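Gripper care on the Sernberg arm

Grip pads
Wipe the dotted face with a damp lint-free cloth at the end of each shift. No solvent. Swap both pads every 1,000 cycles, or sooner if the dots have worn smooth.

Finger screws
Power off first. Check each small cross-head screw along the plates with a hand driver, never a drill. One drop of threadlocker on any that turns.

Pivot joint
Blow out dust, then move the finger by hand through its full travel 20 times. It should feel the same all the way. 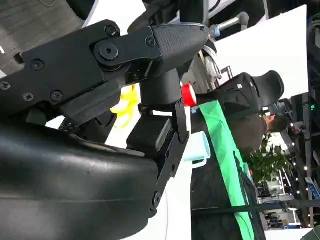 Cables
Keep them clear of the wrist and off the table edge. Retie after any move.

Log
Write down the cycle count. Ours read 2,836 in May.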